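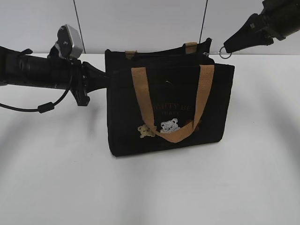

Alžběta said the hinge had to come off first, before the battery, before anything, and that whoever wrote the Wurport guide had clearly never had one open on a table.

I typed back that the guide said battery first. Step 2, in bold.

She sent me a photo of her own Koller, the same gray brick as mine, lying in pieces on a towel. Hinge off, battery still in, a green light glowing on the board. Then she wrote, "Do what you like. But when the ribbon tears, I'm going to bed."

I should explain how happy I was at that moment. It was past eleven at night, I had a dead laptop upside down on the kitchen table, I had a mug lid full of screws, and a woman I had only ever met on a repair forum was arguing with me about hinges. I couldn't have been happier if you'd handed me a puppy!

The Koller had been my aunt's. She wrote all her letters on it (long ones, to newspapers mostly) and when she moved to Clindton she left it to me in a pillowcase with the charger wrapped around it. It worked all through the spring. In August it stopped. No fan, no light, no little chirp when you plugged it in. The man at the shop turned it over, turned it back, and quoted me 487 dollars for a new board, and he said it so kindly that I nearly paid him.

Then I found Alžběta Šťastný's post. It was eight years old and it had 26 replies, most of them people saying "same problem" and wandering off. Her part was one paragraph. She said the Koller almost never dies from the board. It dies from a fuse smaller than a grain of rice, and the fuse sits under the left hinge, where every drop of tea you have ever spilled will sooner or later arrive. My aunt drank a lot of tea!

I wrote to her without much hope. She answered in four minutes.

So, the hinge. I took out three screws and the fourth wouldn't move. I pushed down harder and felt the driver start to slip, that awful soft feeling, and I stopped and wrote to her again.

"Wide rubber band," she wrote. "Lay it flat over the screw and press the driver into it."

I had one on a bunch of asparagus. I laid it across, leaned in, turned as slowly as I have ever turned anything, and the screw gave a tiny crack and let go. I shouted. The dog next door shouted too.

Under the hinge was a brown crust, exactly where she'd promised. I cleaned it off with alcohol and an old toothbrush, and the board came up green and bright, with all its little white numbers, and I sat there admiring it with my chin on my fist. Have you ever seen the inside of one of these? It's like looking down at a town from a plane. There's a main street and a rail yard. There are neighborhoods where everybody has the same roof.

"Found it?" she wrote.

I told her I had found something that looked like a crumb.

"That's him. Test him."

My meter was an Onico, the cheap yellow one, and I had used it once before, to find out whether a battery was dead by learning that the meter was dead. I touched one probe to each end of the crumb. Nothing. I touched the probes to each other and the meter beeped, loud and cheerful. Back to the crumb. Nothing again.

Silence had never sounded so good. The fuse was blown! The board was fine, or at least it had a chance, and 487 dollars went floating back over the rooftops toward my bank.

Of course I didn't have a fuse. I had never soldered anything smaller than a lamp cord, either. I told Alžběta this and the dots came up on the screen and went away and came up again.

"I have a strip of them," she wrote. "Bought ten, used one. What is your address?"

I gave it to her. I asked what I owed her for postage, and she said I could pay her by adding a reply to the thread, a proper one, with what I'd done and in what order, so the next person wouldn't have to write to her at bedtime.

"And say about the hinge," she added.

I put the screws into an egg carton, one cup for each step, and wrote on the lid with a marker. Then I unplugged the battery, late, out of order, and slid the whole thing back into my aunt's pillowcase.

It was nearly one. I opened the thread on my phone, clicked on reply number 27, and wrote, "Hinge first." Then I went to look for the lamp-cord iron, to see how bad the tip was.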